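Vass Workshop Table

Large wooden table for shared rooms, labs and hobby spaces

Product no. 151
Maker: Clivstead
Finish: brown
Status: in stock

The Vass is a big, plain table meant to be used from all sides. It comes out of the Clivstead works fully finished, with the top and the underframe packed separately. We have sold it since December, mostly to schools, repair shops and small companies that wanted one large surface in place of several small desks pushed together.

The top is wood, stained brown, with a light grain and a low sheen. It will reflect ceiling lights a little. If that bothers you, order the matte finish, which costs the same but takes longer to ship. The finish stands up to normal use. Spills should be wiped up the same day, and solvents should be kept off it.

Equipment can be mounted straight to the top. Drill a pilot hole first and use wood screws or through bolts with wide washers. Filled holes will show on the brown finish, so plan the layout before you drill. Clamps work along any edge. 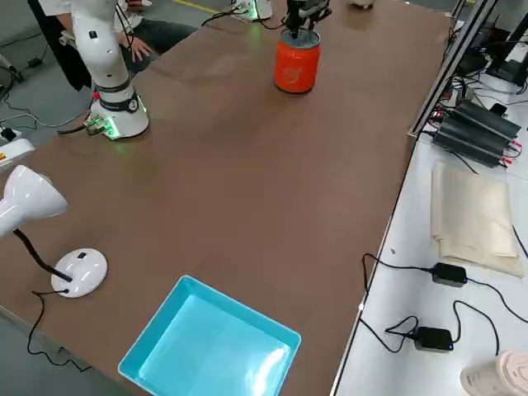 Cuvport Furniture, Workroom and Bench Department

The white desk lamp at the lower left is sold separately. It has a cone-shaped shade on a black flexible gooseneck, a round white base and a small black switch on top of the base. The gooseneck bends in any direction and holds its place. With the lamp set near an edge, the cord can drop over the side of the table toward the floor.

The table has no cable tray as standard. Cords can run over the edges, or you can add the Foka tray, which screws to the underside and holds two power strips. It fits every Vass made so far.

Seating is up to you. A person of average height can sit at any side with room for the knees. The feet adjust for uneven floors, and a rubber set is available for painted concrete.

Assembly takes two people. Do not lift the table by the top once it is put together. Slide it on felt pads or take the underframe off.

Weight of top: 151 lb
Weight of underframe: 42 lb
Supplied with: bolts, hex key, felt pads, instruction sheet
Not supplied: lamp, Foka tray, rubber feet

Delivery is to the ground floor. Stairs can be arranged when you order. Returns are accepted on undrilled tops only, in the original packing.

Page updated March 2024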